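Grunddale Community Board > House and Garden > Candles that tunnel

Started by mothballs_bev, 8 April 2020

mothballs_bev wrote:
Since we're all stuck at home, I've taken up candle making, a hobby I was assured is relaxing. Every pillar I pour burns a neat hole straight down the centre and then drowns itself. I'm on my third mould and have 3,000 grams of soy wax left in the laundry. Am I using the wrong wick, or is this just what candles do now?

Trastville_Tony wrote:
Wick's too small. Go up two sizes and stop buying the sampler packs. Also, first burn has to go until the melt pool is nearly at the edge. If you blow it out after 20 minutes because dinner's ready, you've set the tunnel for life.

pelican brief wrote:
Disagree with Tony, as is traditional. Soy in a free-standing pillar is the trouble, it's too soft. Container wax goes in containers, the clue is in the name. Get a pillar blend or put some stearic in it.

Trastville_Tony wrote:
I've burned straight soy pillars for years.

pelican brief wrote:
And I've seen your tablecloth.

cenach_kev wrote:
What they both skipped is pouring temperature. Bevan Rakena ran the night class at Cenach last November and he had us writing it down for every pour, like nurses. Mine still came out lumpy but at least I had paperwork.

For the OP, the kind of pale, plain shape I mean when I say pillar:
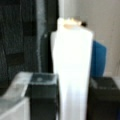

White and upright, wider towards the bottom.

I like a bit of extra width at the base on anything that has to stand up by itself. Straight-sided ones look smarter on the mantel, right up until the cat arrives.

mothballs_bev wrote:
Right. So it's the wick, or the wax, or the temperature, or my character. The bag says "suitable for all candles", which I now take to be a colourful use of the word all.

pelican brief wrote:
Is it the Betancur stuff in the grey bag? Fine in a jar. Up to 200 grams a jar, cotton wick, leave it a fortnight before you light it.

Trastville_Tony wrote:
A fortnight! Two days is plenty.

pelican brief wrote:
Two days if you don't want to smell anything, sure.

mothballs_bev wrote:
I've got jars. I've got mostly jars, the pickling was last month. Will try one with a fatter wick and one with the old wick and report back.

cenach_kev wrote:
Write down the temperature.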